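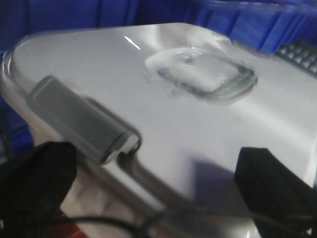 Rosângela Coutinho wrote under my last post that a rain gauge without wind readings is half a weather station, and would I please stop fiddling with funnels and try a proper one. Fair enough! So I've had the Terkari home station up on the back fence since February, and I've got opinions.

First, the setup. The booklet says 20 minutes. It took me most of a Saturday morning, mainly because the pole clamp wants a rounder post than anything we own (I ended up buying a length of pipe in Evdale). Once it's up, though, it stays up. We had a gust of 94 km/h come through in autumn and the thing didn't budge, which is more than I can say for the neighbour's shade sail. 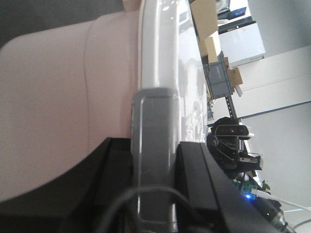

Wind speed is where it earns its keep. The cups spin up in the lightest breeze and the display catches gusts quickly, much quicker than my old Grandano, which used to sit there thinking while the washing blew over the fence. Direction is a bit jumpy in swirly weather, but I reckon that's my yard as much as the vane.

Rain, hmm. In steady drizzle it matches my old plastic tube to the millimetre. In a real downpour it reads low, and on the wettest day we've had it came in 7 mm under the tube. If you're keeping serious records I'd leave a manual gauge out as well.

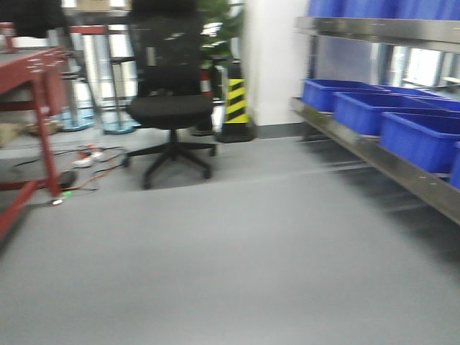

The pressure graph I love more than I expected. I check it before the kettle's on. You can watch a front coming in hours before the cloud turns up, and the colour screen is easy to read without my glasses. The app is slow and keeps logging me out, so I mostly ignore it.

It was a bit over $200 from Foley, batteries not included (grr). I'd buy it again for the wind alone, and I'm told the bigger rain funnel is sold separately, so that's next on my list.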